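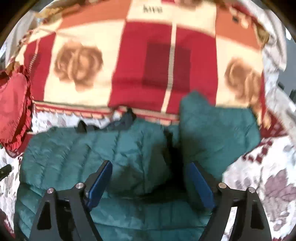

Fig. 1. Quilted puffer on a checkered blanket

Textiles and Warmth – Week 4 handout
Notes by Leidy Chambi, reading alongside Obsa Kahsay's lab sheet

Main idea this week: fabric doesn't make heat. You make the heat, fabric slows it leaving. Everything below hangs off that.

How heat gets out
Conduction – touching something colder. Sitting on a metal bench at the footy.
Convection – moving air carries it off. Wind through a loose knit.
Radiation – heat leaving the body as infrared. Smaller share once you're dressed.
Evaporation – sweat. Takes a lot of heat with it, good in January, bad halfway up a cold hill.

Still air is the insulator. Nearly every warm fabric is a way of holding air in small pockets so it can't circulate. The fibre matters less than how much air it traps and whether it keeps trapping it when squashed or damp.

Loft
Thickness of the fill when it's left alone. More loft, more trapped air. Squash it and the warmth goes – why the underside of a sleeping bag does so little and you need a mat.

Quilting is a trade-off. Without stitch lines the fill slides to the hem and you get empty shoulders. With stitch lines the fill stays put but each line is a thin spot where heat leaks. Box walls fix this (strip of fabric between outer and lining) but cost more to sew. Know the diffrence between stitched-through and box wall, it will come up.

Fills
Down: very high loft for its weight, packs small, collapses when wet and is slow to dry.
Polyester: heavier for the same warmth, keeps more loft when wet, cheaper, goes flat sooner with repeated washing and packing.
Wool batting: in between. Takes up a fair bit of water vapour before it feels damp. Bulky.

Blankets and layering
Two thin blankets often beat one thick one of the same total weight, extra air layer between them. Order matters less than people think, except when a heavy one on top flattens a lofty one underneath. Put the heavy one below if that's happening.

Weave: tight weave blocks draughts, open weave holds more air but needs something over it. Cellular cotton blankets are the standard case – poor on their own in moving air, good under a cover.

Lab results, Thursday group
Hot water bottle test, 297 mL of water in each bottle, wrapped in one sample, temperature read every 4 minutes. The Honwood sample (wool) and the Gurkwood sample (polyester fill) finished very close. Agudelo, the open weave cotton, did badly until the fan was turned off, then caught right up. Skutby sample got wet in the sink so redo that one before you write it up. Don't average the wet run in with teh others.

Graph temperature against time, not temperature lost against time. Several people did it the second way last term and the curves came out upside down.

Care
– wash quilted things on gentle, front loader if you can
– low heat to dry, stop and shake out clumps a few times
– store loose, not in a stuff sack
– no fabric softener on down or on anything water resistant

For next week
Read the chapter on moisture and wicking. Bring one garment label, copy out the fibre content and care symbols. Lab write-up is 2000 words max, tables not counted. Hand in at room 708 before class, stapled please.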